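Home Plots Growing Notes Minutes Contact

Growing Notes > Minutes > Winter Meetings

Zelesholm Kitchen Gardeners
Minutes of the winter meeting, February 27, 2025
Ibrahim Hall, back room

Present: Ximena Orozco (chair), Aminu Afolabi, Ghazal Azimi, Wai-kit Mok, Zainab Sani (minutes), and a very good turnout from the Gruvance Street plots, who brought the flatbread.
Apologies: none received.

1. Last minutes

Read and agreed, with one fix. The variety Aminu grew along the south fence last summer was a yellow pear and not a yellow plum. He has been asked for seed of it so many times that he would like the record straight.

2. Tomatoes: what to start and when

Such a lively item, and we could easily have spent the whole evening on it! Ximena opened by asking who had already started seed at home. More hands went up than anyone wanted to admit to, and Ghazal confessed to a tray of peppers on top of the fridge as well.

The general feeling was that last year we started too early. Plants got tall and thin on windowsills, then sat in the greenhouse sulking through a cold spring. Aminu's went in two weeks after everybody else's and caught up by the time the beans were flowering (his were also the best looking plants on the site, and he was much too modest about it).

Agreed that shared trays will be sown in the second half of March. Anyone who wants to go sooner at home should please do so, and tell us how it goes.

Varieties for the shared trays: a red cherry for the children's bed, a big slicing tomato for sandwiches, a paste type for the sauce day, and the yellow pear. Ximena put in a strong word for a striped one she tasted at her sister's. Left open until we know if we can get seed.
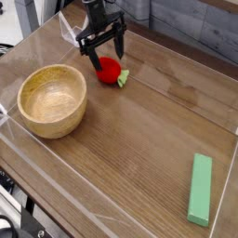
Item 2: plush tomato and wooden bowl.

Blight came up, as it does. We lost most of the outdoor crop on the low end of the site and it was heartbreaking to pull them out with so much green fruit still hanging. Wai-kit has been reading up and suggested wider spacing, taking off the bottom leaves once plants are knee high, and watering the soil only, in the morning. All of that is easy enough to do. The low end will get squash this year and the tomatoes move up by the water tank.

Action: Aminu to bring yellow pear seed. Ximena to ask about the striped one.

3. Seed and compost order

Ghazal went through the order with Rekico. We have $300 set aside for the season and she is confident the whole list fits inside it, seed potatoes included. Delivery is to the side gate. The key is on the hook behind the hall kitchen door, and please, please put it back.

There was a cheerful argument about peat-free compost. Those who tried it last year said it dries on top while staying soggy underneath, so a finger pushed well down is a better guide than a look at the surface. Zainab sieved hers for the small seeds and had lovely lettuces out of it. Agreed to go peat-free for everything again.

Action: Ghazal to send the order once the striped tomato is settled.

4. Strawberry beds

The two old beds by the path are worn out. The plants have been in for 4 summers, the berries have been getting smaller, and couch grass has worked its way right through the roots. Ximena proposed clearing both completely and starting again in fresh ground on the other side of the shed, where the sun stays until evening.

Everyone was for it, with some sadness about the old plants.
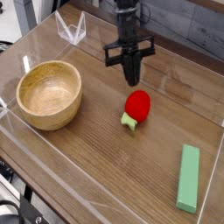 The new bed will need digging over before the end of March, with a good load of the leaf mold from the bays, which is finally black and crumbly and smells wonderful. Rows running north to south, room to kneel between them, straw down as soon as the first fruit sets. Zainab would like an early kind and a late kind next to each other so that picking stretches out. Ghazal asked for a corner of the little alpine ones for the children, who found every last one of hers last year before she did.

We talked about netting. The old net has holes a blackbird can stroll through, and it has to be lifted off in one piece, so people leave it half open. Aminu offered to make hooped frames that tip up from one side. Warm applause for that.

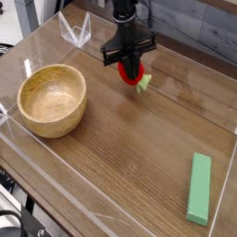

Wai-kit Mok wondered whether we should pick any fruit at all from the new strawberry plants in their first summer. He had always been told to pinch off the flowers and let the roots build up, and he had done so at his last garden and been glad of it the year after. Ximena said she could never bring herself to do it. After some back and forth we settled on pinching out one row and leaving the rest, so we can compare, and Wai-kit will keep notes.

Action: digging party on the first dry weekend in March. Bring a fork and gloves. Aminu to price wood for the frames.

5. Sauce day and the summer table

Last year's sauce day was a joy and we are doing it again. The hall kitchen has 5 burners, of which the back left needs a match. Bring jars with lids that really fit. Ghazal's mother's recipe with the dried mint will be copied out for everybody.

6. Any other business

The tap by the compost bays drips. Wai-kit has a washer that might do.

Somebody left a very nice green scarf at the January seed swap. It is in the hall cupboard.

Next meeting: late March, same room, with seedlings if you have them. Gruvance Street are bringing soup.

Minutes taken by Zainab Sani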